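Home | Store Operations | Staffing | Guides

How to Move an Office Employee Into a Store Job

1. Confirm the pay rate in writing before the first shift. At Brosow, 38 transfers started in July, and late letters caused most of the complaints.
2. Schedule 70 hours of floor training. Put register work first.
3. Update the employee's cost center in payroll.
4. Order a name tag and a store login.
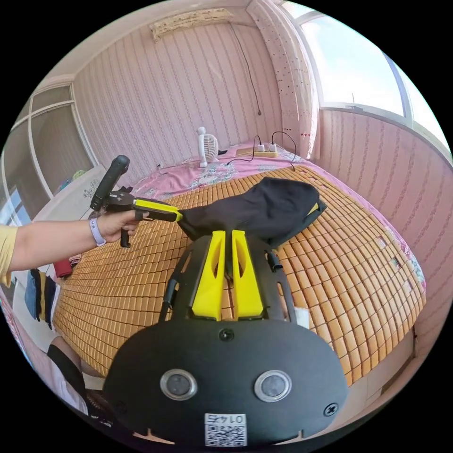
Black cloth with its folds bunched up.

5. Meet with the store manager after the second paycheck.

Related
Reading a Store Labor Report
Shift Swaps at Nekell
Holiday Hiring Basics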